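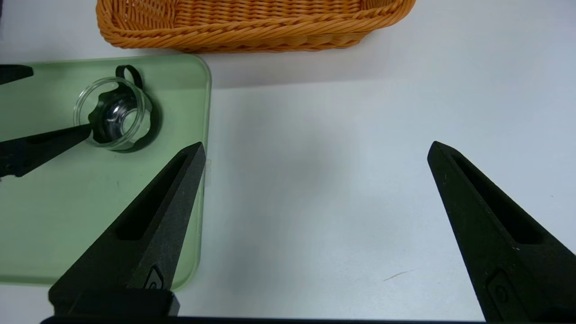 3. How I Ran the Tasting Sessions

Figure 1. Small clear glass cup on a light green tray, with the wicker basket behind.

I'll be upfront that this started as an argument over iced tea. My neighbors in Brokilham swear that tea brewed in the fridge overnight is sweeter than tea brewed hot and then chilled, and I've always thought they were kidding themselves (I grew up on the hot kind). Section 2 went through what other people have written on cold brewing, and most of it is about chemistry. I wanted to know what regular drinkers taste when you don't tell them which is which.

3.1 The tea

I used one black tea the whole way through, a loose leaf sold at the Cidano market under the house name Bakmont. It's a plain, everyday tea, a little brisk, and it's what people around here already drink. All of it came out of the same tin. The hot batches steeped for 4 minutes and then went into the fridge. The cold batches steeped in the fridge for 15 hours, which I picked mostly so I could start them at 6 in the evening and strain them at 9 the next morning. No sugar, no lemon, and yes, I got complaints about the lemon!

Both batches were poured at the same temperature. I was fussy about this after a practice run where the hot-brewed pitcher hadn't cooled all the way and everybody picked it out in one sip.

3.2 The tasters

I signed up 30 people through the Hung Street library, all adults, all of whom said they drank iced tea at least once a week in summer. I didn't screen for smoking or for allergies other than caffeine trouble, and looking back I should have asked about colds, since August is ragweed season here and a few folks were pretty stuffed up.

3.3 Serving

Each person tasted 2 servings, one of each kind, with a sip of water and a bite of plain cracker in between. Clear glass (Figure 1) was a choice I went back and forth on. Cold-brewed tea tends to come out a shade lighter, and a sharp-eyed taster could use that. Opaque mugs would have fixed it, but in the practice run people said the mugs made the tea taste like coffee, so I stuck with glass and dimmed the lights instead. I come back to this in Section 5, because I'm still not sure dimming was enough.

The order was set by coin flip. After both servings I asked which was sweeter, which was more bitter, and which one they'd want a full glass of. "No difference" was allowed as an answer for the first two questions but not for the third, where I made everybody commit.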